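Chapter 10
Storing the Household Food Supply

Chapter Outline
Why Food Spoils
Temperature and Moisture
The Dry Store
The Cold Store
Keeping Records
The Seltby Household Study

Key Terms
ambient storage
date marking
dry store
headspace
perishable
rotation
shelf life
water activity

Every household stores food, and every method of storing it is a compromise. A root cellar keeps potatoes well but is a poor place for flour. A kitchen cabinet next to the oven is convenient for the cook and hard on the spices. The refrigerator, which many families treat as the answer to every question of storage, dries out bread and dulls the flavor of tomatoes. The student who has completed Part Two of this book already knows how foods are chosen and purchased. Part Three turns to what happens between the purchase and the meal.

The subject is older than the home economics courses in which it is usually taught. Farm families of the northern states organized much of the year around it. October was given over to sorting apples, braiding onions, and banking straw against the cellar wall, and a mistake made in that month could be felt at the table in March. Few readers of this book will depend on a single harvest in this way. The principles, however, have not changed, and they apply to a shelf in a rented apartment as well as to a farmhouse cellar.

Why Food Spoils

Spoilage is any change that makes a food unfit or unpleasant to eat. Some of these changes are the work of living things: bacteria, yeasts, molds, and insects. Others are chemical. Fats combine with oxygen and become rancid. Enzymes that ripened a pear on the tree continue to act after it is picked, until the flesh breaks down. Still other changes are physical, such as the bruising of fruit or the hardening of brown sugar.

These causes seldom act alone. A bruise breaks the skin of an apple, mold enters at the break, and the gas released by the damaged fruit speeds the ripening of those beside it. For this reason, fruit intended for storage should be sorted by hand before it is put away, and the damaged pieces used first.

A distinction must be made between food that has spoiled and food that is unsafe. Sour milk is spoiled, and most people will refuse it. A dish of cooked rice left on the counter overnight may look and smell exactly as it did at supper and still cause serious illness. The senses are a fair guide to quality and a poor guide to safety. Chapter 11 treats food safety in full, and the present chapter refers to it only where a storage practice has a direct bearing on it.

Temperature and Moisture

Of all the conditions under the control of the household, temperature matters most. The chemical reactions that age a food proceed faster in warmth, and most of the organisms that attack food multiply faster as well. A cool shelf will therefore lengthen the life of nearly everything placed on it. The exceptions are a small group of foods that are injured by cold, among them bananas, basil, and sweet potatoes.

Moisture is the second condition. Bacteria and molds require water, but the total amount of water in a food is less important than the amount available to them. This available water is expressed as water activity. Jam contains a good deal of water, yet most of it is bound to sugar and is of little use to a microorganism. Salt acts in a similar manner in ham and in hard cheese. Dried beans, crackers, and flour keep well for a simpler reason: they contain very little water to begin with, and they will keep only as long as they stay that way.

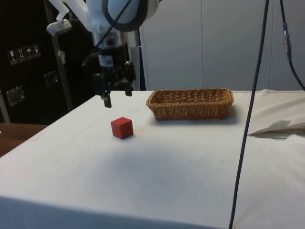
Light and air complete the list. Direct light fades the color of paprika and destroys some of the vitamins in milk. Air carries oxygen to fats and moisture to dry goods. The space left between a food and the lid of its container is called headspace, and a large headspace in a half-empty jar of walnuts will do more harm than a month of added time in a full one. When the contents of a container fall below half, they should be moved to a smaller one.

The Dry Store

The term dry store refers to any space used for ambient storage, meaning storage at room temperature without refrigeration. It may be a separate pantry, a single cabinet, or a set of shelves on a cellar stair. A good dry store is cool, dark, and easily cleaned. It should stand away from the range, the dishwasher, and any hot water pipe. Goods should be raised off the floor, and a small gap should be left between the back of the shelf and an outside wall, where condensation may form in winter.

Containers deserve some care. The paper bag in which flour is sold was designed for the store and the trip home. It offers no barrier to insects and very little to dampness. Glass jars with tight lids are satisfactory for most dry goods and allow the contents to be seen. Metal canisters exclude light and are preferred for tea and coffee. Plastic containers are light and inexpensive, but some absorb odors, and a container once used for onion powder should not be used afterward for sugar.

Rotation is the practice of using older goods before newer ones. The usual method is to place new purchases behind those already on the shelf. It fails most often with items bought in haste or on sale, which tend to be set down wherever there is room. Deep shelves make the problem worse. A shelf no deeper than two rows of cans can be checked at a glance.

The Cold Store

The household refrigerator is not uniform within. The door is the warmest part and suits mustard, pickles, and other preserved foods. The lowest shelf is generally the coldest and should hold raw meat and fish, where any drip will fall on nothing else. Drawers hold moisture and are intended for leafy vegetables. Cold air must be free to circulate — a refrigerator packed to the walls will hold warm spots for hours after a delivery of groceries.

Freezing halts the growth of microorganisms without killing all of them, and it slows the chemical changes without ending them. Frozen foods therefore remain safe for long periods but decline slowly in texture and flavor. Wrapping should be close and the package labeled with its contents and the date. Unlabeled packages are a common source of waste.

Keeping Records

A written inventory is the least popular of the practices recommended in this chapter and one of the most useful. It need not be elaborate. A sheet of paper fixed inside the pantry door, listing each staple and the quantity on hand, is sufficient for most families. Items are crossed off as they are used, and the sheet becomes the basis of the next shopping list.

The inventory should also record date marking. Manufacturers print several kinds of dates on packages, and the wording varies. On most packaged foods the printed date is an estimate of best quality. Students should learn to read the full phrase beside the date and to judge the food accordingly.

The Seltby Household Study

The examples in this chapter are drawn in part from a survey of home storage in the town of Seltby and the neighboring townships of Marer and Tully. The survey was directed by Oisín Gallagher of the Skokstead Extension School. Of the 277 households that agreed to take part, 172 returned a complete pantry inventory. Each was asked to list every food discarded during a period of 3 weeks, together with the place in which it had been stored and the reason for throwing it away.

The returns showed that families discarded more bread and salad greens than any other foods, and that dry goods, when discarded, had usually been pushed to the back of a shelf and forgotten. Households that kept a written list threw away less than those that did not, although the authors of the survey caution that careful families may simply be more inclined to keep lists. Selected tables appear at the end of the chapter and are used in the review exercises.

Before continuing to the first section, students should prepare a plan of the storage spaces in their own homes. The plan should show the position of each cabinet, shelf, and appliance used for food, and should mark the sources of heat and light near each one. Temperatures may be taken with an ordinary kitchen thermometer left in place overnight. The completed plan will be needed for Exercise 3 and again in Chapter 12, where it serves as the starting point for the unit on kitchen layout.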